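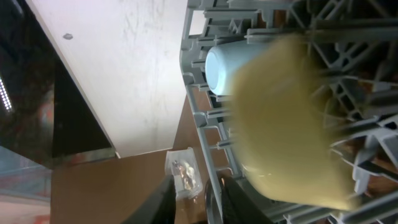
Figure 1. A white cup on its side in a grey plastic dish rack.

Hospitality Operations 2: Food Safety Stream
Handout 5: Cleaning, Sanitising and Air Drying
Prepared by Dong-geon Pyo, Staltmont campus

Read this before the practical. Bring it with you, along with your apron and closed shoes. The handout replaces the one on the Hulham site, which still has the old assessment weighting.

1. Two separate jobs

Cleaning removes food, grease and dirt. Sanitising reduces the number of microorganisms on a surface that has already been cleaned. The order matters. Grease and food residue shield bacteria from the sanitiser, and organic matter uses up chlorine before it can act. A plate with dried egg on it has not been sanitised, whatever it was dipped in.

Detergent is a cleaning product. It lifts fat by surrounding it with surfactant molecules so that it can be carried away in the water. Most household detergents have no sanitising claim on the label. Combined products exist and can be used if the label directions are followed, including the contact time.

2. Sequence for washing by hand

Scrape and pre-rinse.
Wash in warm water with detergent. Change the water when it is greasy or the suds have gone.
Rinse in clean water. Detergent left on the surface can interfere with some sanitisers.
Sanitise with hot water or a chemical sanitiser at the label strength.
Air dry.

Wash the least soiled items first: glassware, then cutlery, crockery, and pots last. Students regularly lose marks in the practical for putting a roasting dish in the sink before the glasses.

3. Drying

Moisture left on equipment supports growth and helps organisms move from one surface to another. Air drying is preferred in a commercial kitchen. Tea towels pick up organisms from each item they touch and pass them to the next. If a cloth must be used, it should be clean, dry and kept for that job, or single use.

Drying depends on air movement, humidity and drainage. Items need space between them and should be angled so that water runs off.

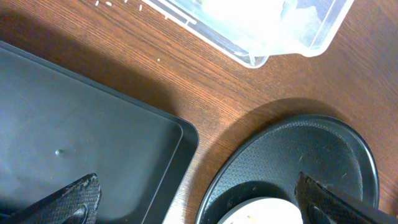 Plastics dry more slowly than ceramics or metal. They hold less heat after the rinse, and water tends to bead on the surface and stay there. Lids with a channel around the rim are a common problem, as are containers nested while still damp. In the Rozīte café case study, containers were stacked straight from the sink and put away overnight. Look at what the staff found at the 6 am opening and write down which step you would change first.

4. Storage

Put items away only when they are fully dry. Store them off the floor, covered or inverted, and away from chemicals. Handle cups by the base or handle and cutlery by the handle.

5. Before the practical

Finish the Skunska worksheet, both sides. It is worth 12 marks and is collected at the door. You will work in pairs. Test strips are supplied; record the reading before you start and again after the last load.

Next handout: pest control and waste. The chapter on food premises design is not examinable this semester, but you will need it in June.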